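4.3 Leveling and Loading the Work Table

These steps apply to the Brimel 400 table in a workshop or stock room. Complete section 4.2 (leg assembly) before starting.

1. Place the table in its final position. Keep a clear space of 50 cm on each side used for access.

2. Loosen the locknut on each foot. Turn the foot clockwise to raise that corner.

3. Set a spirit level along the long side, then along the short side. Adjust until both readings are centered.

4. Tighten the locknuts. Check the level again.

CAUTION: Do not adjust a foot while the table is loaded. The thread can strip.

Carpeted floors compress under load. Fit the wide pads (Ulto kit, packed with the feet) and repeat steps 2 to 4 after the table has stood for 10 days. On sealed concrete the pads are not needed.
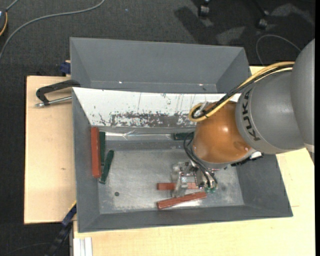
Figure 4-6. Open-topped bins on a light wooden work surface.

5. Put bins down flat, with the full base on the table top. A bin that overhangs the edge reduces the rated load.

6. Load the heaviest bin first, over the center beam. Add lighter bins toward the ends.

7. Wait 10 minutes, then check the level a last time.

NOTE: The rated load is 400 kg spread evenly. The limit for any single point is 50 kg.

Wipe the top with a dry cloth each week. Oil bare wood once a year, in June or before the heating season. Do not use solvent cleaners.

Replacement feet and pads are sold in sets of four. Quote the table model and the serial number on the underside when ordering.

Revision 2022-07-22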